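Print this post | E-mail to a friend

Gutters, part two

So the gutters are finally up! Thérèse McKinnon from Prinditz came back in October with her ladder and a van full of downpipe, and she had the whole back run done in 2 days. I'd been quoted 600 for the lot and paid 200 more for the new fascia boards – fair enough, the old ones crumbled when she leaned on them. 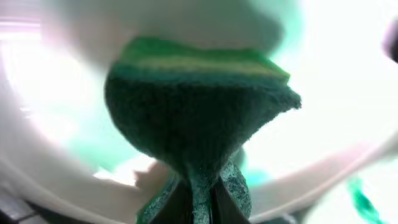
The porch is another story. I want it in slate to match next door, but Brittany Fehr (she did my sister's roof) reckons the pitch is too shallow and I'd be better off with felt. I've asked her to price up both and I'm dreading the slate one.

Anyway, it rained all last night and I lay there listening for drips like a mad person. Not one!

We use cookies on this blog. OK | Read more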